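How to plan a slow week in a self-catering cottage on the Hiltlow coast

If you've only ever driven through Hiltlow on the way to somewhere else, you've missed one of the loveliest stretches of shoreline I know. I've been going back for years and I still come home with sand in every pocket and a list of things to do next time! A self-catering week suits it perfectly, as the villages are small, the weather does as it pleases and the best bits are often a ten-minute stroll from wherever you're staying. Here is how I put a week together.

Step 1: Pick your base

There are two sensible choices. Grastemham is the bigger village, with a harbour, a bakery, a proper grocer and a bus stop. Matubbar sits further along the cliffs and is much quieter, with a huge beach and one pub. For a first visit I'd choose Grastemham every time, especially without a car. If you want to hear nothing but gulls, go for Matubbar and do a big shop before you arrive.

Ask the owner three things before you book: how steep the path to the door is, whether you can park outside, and what the heating is like. Some of the older cottages are gorgeous in June and pretty bracing in October.

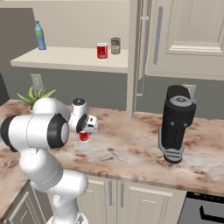 Book early for the school holidays. Outside those weeks you can often get a short stay, and May is my favourite month of all - the cliff tops are covered in thrift and you can still get a table at the pub.

Step 2: Get there without a rush

Most lets start at four in the afternoon, so there's no point racing down. I like to set off after breakfast and stop for a long lunch on the way. By train, you'll change at Urnivix and pick up the coast bus outside the station. It's the number 9, and if you sit on the left you get the first view of the sea as it comes over the hill. I still gasp!

Check the last bus before you travel, particularly on a Sunday. A taxi from Urnivix is possible but you'll need to ring ahead.

Step 3: Sort out the food

Plan two or three easy suppers and leave the rest open. The first night should be something you could make half asleep, such as pasta or soup and good bread. Go for things that will stand on a shelf until you want them, a bottle of something and a couple of cans, say, and buy your fresh food once you're there. The fish van comes to Grastemham harbour on Tuesday morning, and whatever you'd planned for that evening, change it.
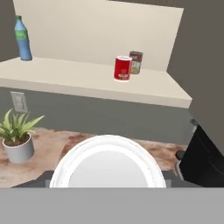
Picnics deserve a bit of thought too, because you'll probably eat more lunches outdoors than in. The Grastemham bakery does a cheese and leek pasty that travels well, and it's worth ordering yours the day before in high season. For drinks, a plastic bottle with a cap, like the blue one on the left of the shelf, is what I'd put in the rucksack and leave any glass behind. Take a bag for your rubbish as there are no bins on the cliff path.

Step 4: Choose your walks

Start with the harbour loop, which is flat and takes an hour if you dawdle. On the next dry day, try Hiltlow Beacon. It's only 371 feet high but it feels like the top of the world, with the whole bay spread out below you and islands on the horizon if it's clear.

The big one is the cliff path from Grastemham to Matubbar. Allow a full morning, wear boots, and check the tide times if you want to come back along the sand. There are more than 100 steps down to the beach at the far end - take them slowly, they're uneven. 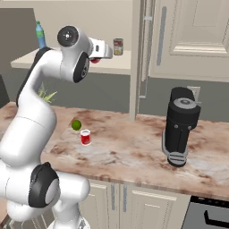

The arm and the upper shelf.

Step 5: Keep something back for the rain

It will rain at some point. The little church at Matubbar was founded in 1105 and has the most wonderful carved bench ends, all mermaids and sea beasts. It's usually open until dusk. Grastemham has a secondhand bookshop with armchairs, and you can lose an afternoon in there very happily.
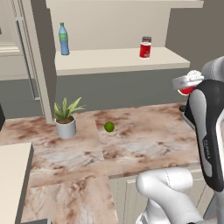 Don't write off a wet day for walking either. Put your waterproofs on and go down to the harbour wall at high tide, standing well back, and watch the waves come in. Then it's home for tea and toast, boots by the door, and a look at the map for tomorrow.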